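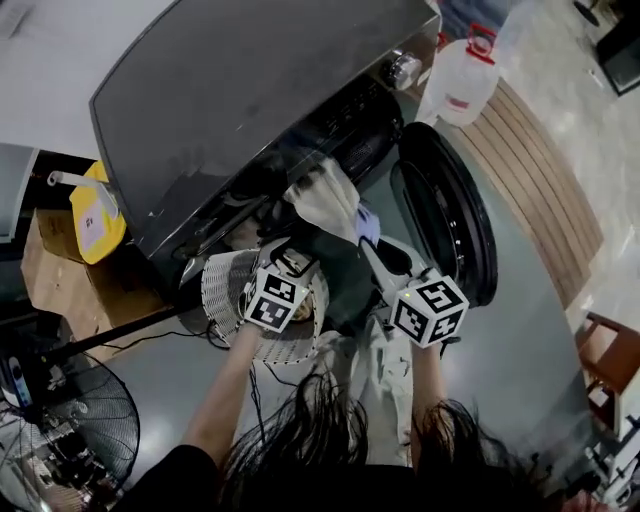

Éabha Nic Aodha wanted to know, before we'd even got the projector warm, whether laundry is too hard for a second unit and whether we should have stayed with the coloured blocks. Fair question, and I promised to put a proper answer in the notes, so that's where we'll start.

Robot Learning Workshop, Unit 2: Notes for Week 4
Handheld grippers and the laundry task

Blocks are great for one thing: they stay the shape you left them. You can write down where a block is with a handful of numbers and you're done. Try that with a wet towel! Cloth folds over itself, hides its own corners, grabs the rim of the drum and comes out with a sock you didn't ask for. Everything we said in Unit 1 about "the state of the object" gets wobbly, and I'd much prefer you meet that problem now, with your own two hands on the grippers, than read about it in somebody's paper in April.

So yes, Éabha, it's hard. It's also the most fun we have all term.

What the task is

Take the load out of a front loader and put it in a basket. The basket is held up near the door while you work, which makes this a two-handed job from beginning to end. One gripper looks after the basket, the other looks after the cloth, and they swap whenever it suits. Most people's first instinct is to put the basket on the floor and drop things in. Please don't for the Sandthorpe set, as we want both hands busy for the whole episode.

An episode starts with both grippers open and clear of the machine. It ends when the drum is empty and the basket is still. If you drop something, pick it up with the grippers and keep going. Recoveries are gold. A policy that has only ever seen perfect runs has no idea what to do with a pillowcase on the floor, and Group Stutenel's data last year was full of lovely fumbles that did more for their results than anything clever in the model.

Markers

Each gripper carries a marker block with square black and white patterns on its faces. We use the patterns to work out where the gripper is and which way it's turned. For that to work, at least one face has to be readable from the head view, so think about your wrists. The usual culprits:

- reaching so deep into the drum that the block goes in after your hand
- a sheet draped over the block on the way out
- glare, if you've parked yourself under the window
- sleeves (roll them up)

Go slowly when you change direction. Quick flicks smear the pattern and you lose the pose right at the interesting moment.

Views

You'll have a head view and a view from the gripper tool. They disagree about nearly everything, and that's what makes them useful. The head view is good for the layout: door, basket, both hands. The gripper view is good for contact, and it's where you'll find out that the pinch you were so proud of only had hold of a thread.

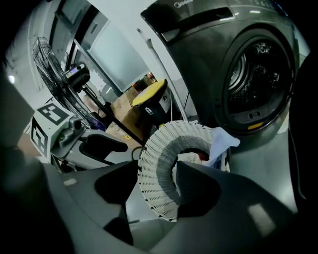 When you sit down to label, play the two side by side and mark three moments for every item: first touch, secure grasp, release. First touch is easy. Secure grasp is the one you'll argue over, and I'd like you to argue over it, in pairs, before you write anything down. My own rule is that a grasp is secure once the cloth moves with the fingers and keeps moving with them. Group Cando used a stricter one and had good reasons. Pick a rule, write it at the top of your sheet and stick to it.

Don't trim the dull bits at the ends. The approach matters.

Numbers for this week

Each pair records 8 episodes, 4 per person. Swap the lead hand after 2. The shared set from earlier classes stands at 919 episodes and I'd dearly love to see it go past a thousand before the break.

Name your files by pair, person and episode, in that order. Please, no spaces.

Reading and homework

Chapter on deformable objects in the Grīnberga reader, first half only. The second half is mostly maths we'll get to later, though have a go if you're keen.

Then a short paragraph, in your own words: choose one episode where something went wrong, and describe what each view told you that the other didn't. Half a page is plenty. Sketches welcome, and they don't have to be good ones.

Hand it in by Friday. Grippers go back on the charging shelf with the jaws open, and the cloth goes back in the tub for the next pair.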